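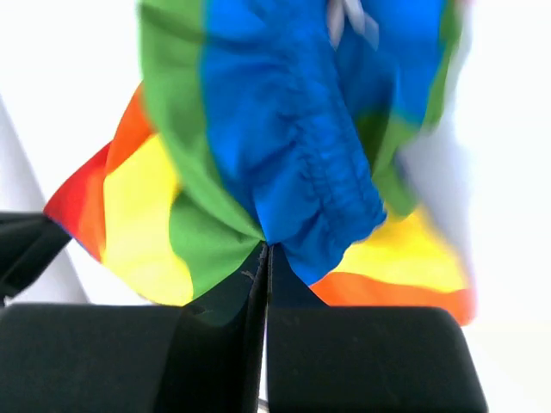

Rainbow-striped fabric, bunched up, with the bright blue panel uppermost.

Ticket 254
Subject: Stallholder booking form rejecting hot food pitches (Skemach Food and Music Weekend)
Status: Resolved, left open for comments
Raised by: Traders' desk
Handled by: Web support

First message, traders' desk

Hello, and sorry to land this on you in the same week as the ticket launch. We opened the booking form to food traders this morning for the May weekend at Skemach, and the cold food people are sailing through it, but anybody who ticks "hot food, gas" gets as far as the payment page and is then told "This pitch type is not available on the selected field". It does this whichever field they pick. We've had 6 traders ring us so far, all very patient, including the lady with the smoked fish rolls who has been coming to us since the festival was held in the car park at Flullach and who I would really rather not lose.

I've tried it myself as a pretend trader and got the same message. Cold food goes through. Hot food with electric hook-up also goes through, which puzzled me, as I'd have thought they were the same thing underneath. Craft stalls seem fine.

Could you have a look when you've a moment? I've told everyone we will hold their places.

Reply, web support

Thanks for this, and for trying the different pitch types before writing in, it saves a lot of to and fro. I can make it happen here too. I'm going to put a note on the form asking gas traders to email you for the time being, if that's all right, so that they don't keep filling in seven pages for nothing.

A couple of questions while I dig. Did anybody change the site map in the Norau back end after last year's event? And are gas traders still allowed on every field, or only on some?

Second message, traders' desk

Yes please to the note. Yes to the site map as well — we moved the barbecue contest from the lower field to the top one, next to the main stage, so that people queueing for ribs can hear the bands. The lower field is now family picnics and the pie and chutney judging. Gas is allowed on the top field and the middle field. It isn't allowed on the lower field any more, on account of the picnics.

I'm fairly sure it was me who made the change, one wet evening in the winter, with a cup of tea in one hand. If I've broken it, do say.

Log, web support

11.20. Checked the payment provider first, as the message appears on the payment page. Nothing wrong there. The card step never starts, so no trader has been charged and there's nothing to refund.

11.45. Looked at the pitch rules in Norau. Each field has a list of what it will take. Top field: cold, craft, hot electric. Middle field: cold, craft, hot electric. Lower field: the same. So gas has gone from all of them, although it should only have come off the lower one.

12.10. Found the cause, I think. On the field settings screen there's a tick box saying "apply to linked fields", and it comes ready ticked. When gas was taken off the lower field the change was copied to the other two.

12.30. Put gas back on the top field and the middle field with the box unticked. Saved, came out, went back in to make sure it had stuck. It had.

12.40. Test booking, hot food gas, top field: went through to the card page. Middle field: the same. Lower field: refused, which is what you want.

13.05. One more thing turned up while testing. The confirmation email still tells gas traders to come in by the lower gate and ask for the MacKinnon marquee. Please could you let me know where they should go now?

Third message, traders' desk

Oh, you are a marvel, thank you. So it was me after all! I'd never noticed that box, and I've been using the thing for years.

You're right about the gate. Gas traders should use the top gate from 7 in the morning, and cooking contest teams should come by the same gate from 8. The MacKinnon marquee is staying where it was, down on the lower field, but it's only for the judging now, so the barbecue folk have no business in it (though I dare say they'll wander down for a pie). Everybody else keeps the lower gate.

Could the email also remind them to bring their gas safety certificate? We ask for it on the form and then they turn up with it on a phone that has no signal. A paper copy, please.

Reply, web support

All done. The email now has the top gate, both arrival times and a line about the paper certificate. I've sent a copy to your inbox so you can read it through. I've taken the temporary note off the form as well, so gas traders can book in the usual way.

I've set the "apply to linked fields" box to come up unticked on your account. If you ever do want to change all the fields together, you'll need to tick it yourself.

Fourth message, traders' desk

Email read and approved, with one small comma moved. The smoked fish lady has booked, top field, corner pitch, and says the form was "no bother at all". I'm ringing the other five after lunch.

Please leave this open until the end of the day, in case one of them gets stuck.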